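Week 3 of teaching the arm by remote control. Some notes for anyone setting up something similar.

We're at 479 demos kept out of 853 recorded. Target for this task is 500, so we should get there Friday.

Most of the rejects are mine. I drive too fast near the end of a run and the gripper jerks on release. Lucie Paquette's runs are slower and almost all of them pass. 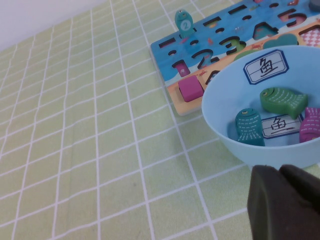

Driving from the wrist view takes practice. You lose depth right when you need it, just over the rim. I now stop above the bowl, line up on one fish and only then go down. With the green one lying at an angle near the teal one, I turn the wrist first. Doing both at once gave us a lot of wobbly paths, and the policy copies wobble very well.

Tyson Ouellet tried moving the arm by hand for a day. Smoother paths, but his sleeve kept getting into the overhead view - we threw those out.

Other thing that helped: both of us agreed on one approach direction. Before that, half the demos came in from the left and half from the right, and the trained arm would hesitate between them.

Next task in the queue is lids. I'll post the settings file once I've cleaned up the comments in it.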